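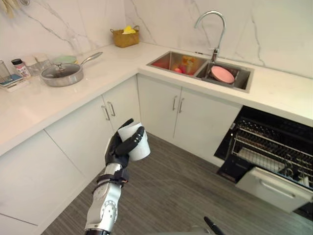
Reading time: 2 minutes

Home | Young Readers | Machines | Glossary

How does a kitchen robot clear up?

The Olisberg is a robot kit made by Prunden. It is offered to schools and families, and this page explains how it carries out one familiar job – clearing up the kitchen.

A robot arm has joints, as your own arm does at the shoulder, elbow and wrist. Motors turn the joints. At the end of the arm there must be something that can hold an object. It may be a hand with several fingers, which can curl around a paper cup. A paper cup is easily crushed, so the fingers must press gently.

The other kind of holder is called a gripper. It is simpler than a hand and suits flat or wide things, such as dishes. Rubber helps it to keep hold of smooth surfaces.

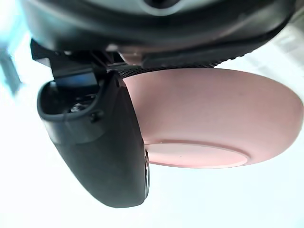 The underside of a pink dish, held by the black gripper.

Loading a dish drawer is harder than it sounds. The robot must find the rack, tilt the plate and lower it without touching anything already there. People learn this by practice. The kit comes with 30 practice tasks, and an adult must be present for each one.

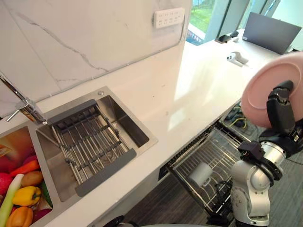 A plate held over the dish drawer. A white mug stands in the rack.

The kit is intended for families and for classes of up to 19 pupils. Schools in Drimley may borrow one from November.

Contact Prunden | © Prunden 2018 | Back to top
50 shares | 19 comments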